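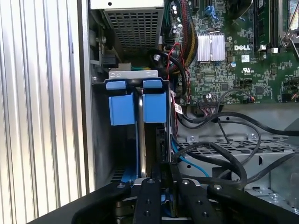 Chapter 4. Turn Order and Resource Pools

Last updated: 19 Jun 2020

A role-playing combat game must decide who acts, when, and at what cost. This chapter treats the first two questions through turn order and the third through resource pools.

In Rukik, the sample game used in these chapters, each unit has a speed value and an energy pool capped at 1000. The unit with the highest speed acts first; ties go to the defender. A basic attack costs 20 energy and a charged attack costs 440 – nearly half of a full pool. Section 4.1 defines the turn queue. Section 4.2 derives the refill rate, and Section 4.3 applies both to the Plullthorpe battle map.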